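Dye shed notebook, Heltthorpe
Monday, kettle on, 8.40

Right, the madder. I left Friday's skeins in the bath all weekend (lid on, heat off) and I'm really pleased with them. Proper brick red on the Kilix wool and a softer, almost salmon colour on the Stolto, which I had down as the better yarn. Same pot, same mordant! I weighed out 605 g of dry wool altogether and used alum at the usual rate, so I can't blame the scales this time.

My guess is the Stolto still had spinning oil in it. I only gave it a quick soak, and the water beaded on the top skein when I put it in, so that was the moment to stop and I didn't. Sunita Kushwaha says she scours everything twice whatever the label tells her, and she gets none of this blotchiness. 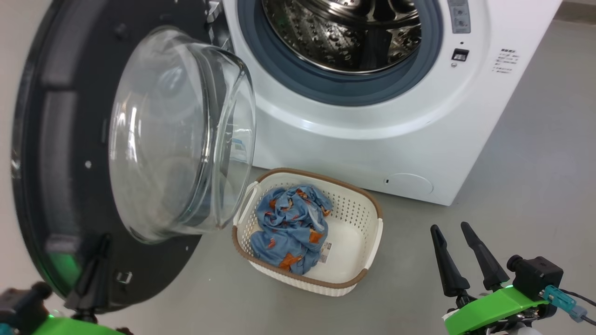

Anyway, I've cut a length off each skein and tied them to the sample card with the date tags. The salmon one is lovely in its own way and I'd happily knit with it, I just couldn't promise anybody a second batch.

Water: still hard as nails here. I put a spoonful of chalk in the last madder bath out of habit and I don't think it needed it. Leave it out next time and see. Rainwater butt is nearly full, so that's the one to use for the weld.

11.15

Scoured the rest of the Stolto by hand in the big sink, 2 rounds, hot then cooler, and let it sit in between. Filthy yellow water the first time, hardly anything the second. Hands like prunes. Cotton test squares can go through a machine wash before mordanting, but the wool stays in the sink, I am not felting another batch.
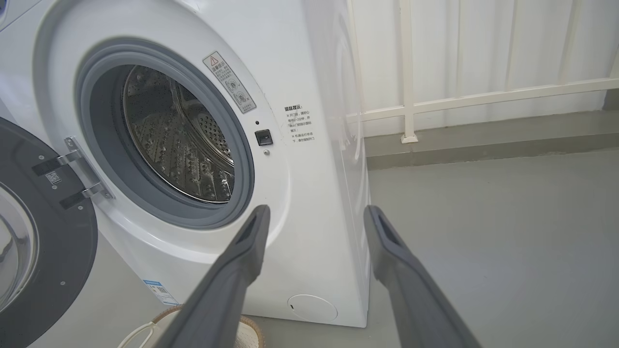

Washing machine with the door open, drum side.

Mahasneh have put the price of ground madder up again, so I've ordered whole root and will chop it myself. Their dried weld is still decent value, and I've asked for enough to last until spring.

Still to do, in no order:

Rinse the red skeins again, they're bleeding a bit on the white rag.

Rub test on the cotton squares, dry cloth first and then damp.

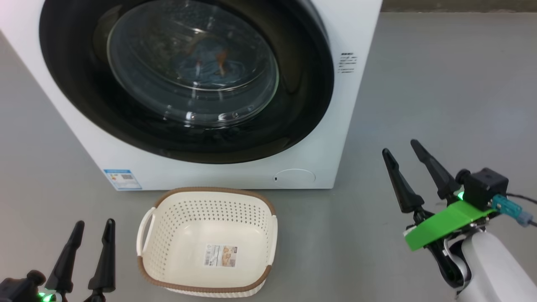
Label the iron pot IRON in big letters on both sides. Somebody (me) nearly put the weld in it.

Ring Sunita about sharing the indigo vat, and ask if she wants the spare salmon skein.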